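Home · Contents · Chapter 6 · Chapter 8 · Glossary
January
By Snorradóttir
Reading time: 7 minutes

Chapter 7
Shelves, Baskets and Other Good Intentions

Every household owns at least one shelf unit that was bought to solve a problem and has since become the problem. It arrived flat in a box, it was put together on the floor with one screw left over, and for about 3 weeks everything in it stood in rows. Then somebody came home with shopping.

This chapter deals with small open storage: the kind that sits on a table or worktop and hides nothing. A cupboard with doors is a forgiving piece of furniture. You can throw a colander at it and shut it in. Open shelves have no such manners, and wire ones are worse, as your muddle can be admired from the sides as well.

The answer, in most homes, is the basket. A basket turns a heap into a single object that can be lifted out, searched and put back – or, more often, lifted out and left on the table. Colour helps more than people like to admit. In a household of four, "the yellow one" is an address. "The one with the batteries in" is an argument.

By the end of the chapter you should be able to measure a compartment before buying something to go in it, allow 2 centimetres of clearance for fingers, and decide what belongs low down and what can go up top. You will also meet the Torkis method of labelling, which works well for people who read labels.

Keep a tape measure handy. Exercise 23 needs it, and it will not be where you left it. 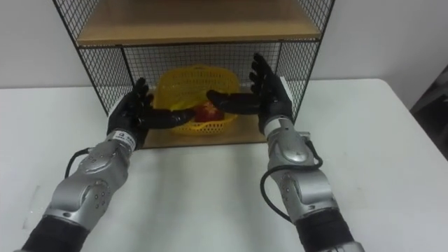 7.1 Measuring the Compartment

Measure the width at the front opening first, then again at the back. Write both figures down and plan for the smaller one.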